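Dandden Steam Iron review: six months of shirts, napkins and one very large tablecloth

I iron more than most people I know. My partner wears a button-up five times a week, I sew on the side (mostly linen, which wrinkles if you look at it), and we host a lot of dinners with cloth napkins because I'm stubborn about cloth napkins. So when my old iron started spitting brown water onto a pale blue blouse back in October, I went shopping the same evening, and I've been using the Dandden ever since.

I love it. There, that's the short version! The longer version has a couple of gripes in it, one of them fairly serious if you're left-handed.

What you get

The iron, a measuring cup, a heat-proof mat and a folded sheet of instructions with tiny print. I paid $287 for it, and I had to sit down for a minute before clicking the button. My last iron cost about as much as a pizza. I bought it from Fadton, the sewing shop near the bus station, where they let you try the floor model on a scrap of your own fabric. If you have a shop like that nearby, please go. I brought a strip of the worst linen I own and it was flat in two passes.

Heat and steam

It's ready in under a minute on the cotton setting. My old one took so long that I used to put coffee on while I waited, and I do miss that a little. The steam comes out evenly from the whole plate, including the tip, so collars and the bits between buttons get the same treatment as the back of a shirt.

The steam burst button is wonderful on linen and completely over the top on anything thin. I used it once on a rayon scarf and the scarf went wavy along one side. It never fully recovered. Use the low setting and a pressing cloth on rayon, and keep your thumb away from that button.

I've had no spitting at all on cotton or linen. On the wool setting I've had a few drips, always when I filled the tank right up to the line and then tilted the iron forward to get inside a sleeve. If I stop a finger's width below the line it behaves.

The tank

It holds 300 ml, which gets me through five shirts with steam on the whole time, or a set of napkins and a pair of pants. The filling door is on top and opens wide enough to pour straight from a jug. I threw the measuring cup in a drawer after the first week.

You can use tap water. Ours is hard, and I descale every month with the built-in cleaning cycle, holding the iron over the sink while it hisses and lets out a bit of white grit. It takes a few minutes and it's oddly satisfying.

The surface matters as much as the iron

I did a lot of my testing on a table instead of a board. A standard ironing board is fine for shirts, but for quilt blocks, curtains or a big tablecloth you want something wide and flat, and you want good light on it. I laid a wool pressing mat over my cutting table (the mat is from Deligiannis, dense and gray, and it smells like a wet sheep for the first few weeks) and the difference was huge. The wool holds the heat, so the underside of the fabric gets pressed along with the top.

If you're pressing white fabric, spend a moment opening it out before the iron goes anywhere near it. White cloth on a white table is hard to read. A fold can hide in there until you've pressed it in for good, and then you're re-dampening the whole piece and starting over. I run both hands outward from the middle until I can feel that it's a single layer, then I smooth toward the corners.

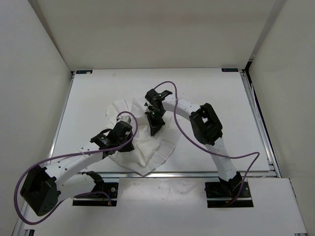
Weight and handling

This is a heavy iron. I like that, because the weight does the pressing and I mostly just steer. My mother borrowed it for a weekend of curtains and gave it back saying her wrist hurt, so if you have sore hands or you iron for long stretches, try it in person first.

The handle is a little wider than I'm used to and has a soft grip on the underside. The cord comes out at the back right on a swivel, and that's my serious gripe. For right-handers it stays out of the way. My friend Ylva Ekström is left-handed and sews beautifully, and she had the cord dragging over her freshly pressed seams the entire time she tried it. She ended up buying the Tetbridge, which has its cord in the center. I've used hers and it's a good iron too, lighter and with a smaller tank, but the steam is weaker toward the tip.

The cord itself is nice and long. I can reach the far end of my cutting table without an extension.

Auto shutoff

It turns itself off after a spell of sitting still, and it beeps when it does. For shirts I never notice. For sewing it drives me up the wall, because I'll stitch a long seam, turn around to press it open, and find a cooling iron. Picking it up wakes it and the wait is short, but I do wish there were a way to set the timer longer.

The big tablecloth

Last thing, the real test. We had 22 people over for my aunt's birthday and I pushed every table in the house together under one enormous cotton cloth that had been balled up in a closet for years. I sprayed it with water, rolled it up in a towel for an hour, and then went at it in sections, folding the finished part over the back of a chair as I went. It took three tanks of water and most of a radio play. The creases came out, even the deep ones from the closet, and I was so pleased that I made everybody look at it before I let them put the plates down.

Would I buy it again?

Yes, at full price, and I'd complain about the price again too. If you iron once a month, get something cheaper and spend what's left on a decent pressing mat. If you sew, or you have a closet full of linen, the Dandden is a treat to use. Lefties, try the Tetbridge first.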